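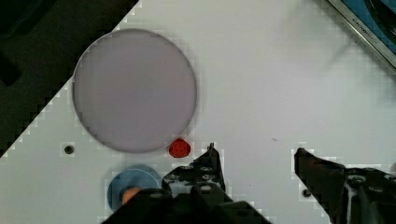

Lorena Painemal commented on the last post that I should stop washing plates before I've decided whether I'm keeping them, because I only end up keeping the clean ones. Fair. Rude, but fair.

So. Plates. Sorting out the play food and all its bits, Monday night, half an hour before I had to be somewhere else. The plan was simple. One table, everything on it, food matched to dishes, leftovers in a bag for Annick.

Didn't go like that obviously.

Problem one, the fruit. Strawberries end up everywhere. Under the sofa, in coat pockets, one in the Hawthorne tin with the buttons. Peach or orange, I never know what I'm looking at, so both go in fruit and I've stopped arguing with myself.

Problem two, the discs. Lids or plates?? I've had this row with Mawuli more than once. He says if it's see-through it's a lid. I say if you can serve a strawberry on it it's a plate. We've got a Trulell tub that takes 16 pieces and closes properly if the lid is found, and guess how often the lid is found.

Blue dish stays. Love the blue dish.

Then bottles. Ketchup gets its own place from now on, up off the table, becuase it rolls and takes half the fruit with it.
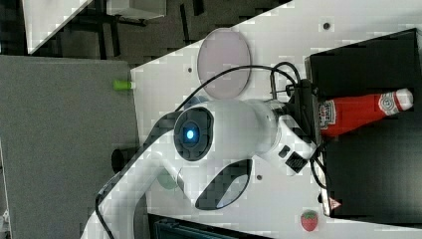

Sauces and tall things together then, fruit in the tub, dishes stacked flat underneath. Anything small and green that might be a pen top goes in the pen pot and if it turns out to be a cucumber, sorry. Can't check every one.

Annick's bag is by the door. 5 cups, a pan with no handle, the bread nobody likes. She wants them for the Plarkstead playgroup and they are not fussy over there, Huguette says they've been using a shoe as a toaster.

Still to do: the drawer. Not tonight. Needs a proper wipe out and I've run out of cloths, plus the second tub is coming Thursday if the shop ever answers thier emails.

Right, going, late already. Lorena, the plates are staying dirty till I've picked. Happy now?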